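Catering firm Telotach puts robot arms on the clearing-up shift

Kitchen staff at Telotach's site in Forden are to share the clearing and wiping-down work with robot arms from the spring, the company told employees on Thursday.

The firm, which prepares and delivers lunches for offices and schools, turns out 4000 meals a week from the Forden kitchen. Two arms will be fitted at the worktops where crockery, condiments and small utensils are sorted at the end of each shift. The control software comes from Zalum, a supplier that has worked with Telotach since January.

Clearing the worktops is done at present by the late team of 12 people, who finish at 10.30pm. Under the new rota the team will finish an hour earlier on most evenings. Telotach says pay will stay the same until the end of the year, after which the hours will be looked at again with staff.

No jobs will go as a direct result of the change, according to the company. Four people on the late team will be trained to set up the arms, restart them after a stop and log faults. They will move up one pay grade once the training is complete.

Much of the preparation is being done in simulation, where the arm is tried out on household and kitchen objects of different shapes before it is given the same kind of task on a real worktop.
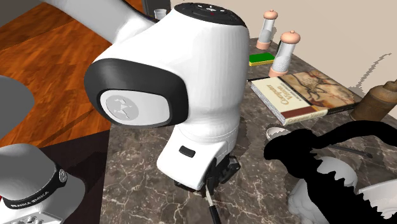

A simulated arm over a marble worktop, with a sponge, grinders and a book towards the wall.

Zalum has drawn up a list of 33 items the arms are expected to handle by the time they start work. Glass bottles and sharp knives are not on it and will still be cleared by hand. So will anything that has been dropped or broken.

Staff were shown the plans at a meeting in the canteen. Questions were mostly about noise, who is responsible when an arm stops in the middle of a shift, and whether people can work at the next bench while it is moving. The company said the benches on either side will be kept free at first, and that the shift leader will have the final say on switching an arm off.

Some employees also asked what will happen to the overtime that the late team has come to rely on. Telotach said it expects less overtime on clearing and more on packing, where it has had trouble filling early shifts. Those who cannot change to mornings will not be made to.

The first arm will be installed in the old bakery room, with the second to follow when the late team has used it for a full month. Telotach's smaller kitchen at Poon is not part of the plan.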